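Arnach Room Connection Set

The Arnach set is supplied by Ritchie to schools, libraries and small offices that require a fixed network point in a single room. It is held in stock at Nudavcombe under order code 963 and is issued complete, with no further parts to be bought.

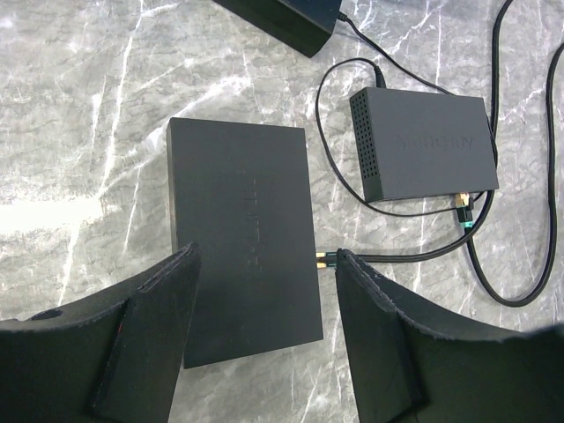
Delivery is made to the main reception of each site unless another address is given on the order. Staff are asked to check the contents against the packing note before signing. Both boxes have a plain matt black finish – the smaller has a grid of square ventilation holes at one end, which must be kept clear once the set is in place. The network cable between the two should be left plugged in at both ends when the set is moved to another desk.

Sets may be returned unused within 30 days. Orders for November should be sent to Teresa Witkowska, Equipment Supply.

Contact Equipment Supply | © Ritchie, Nudavcombe | Back to top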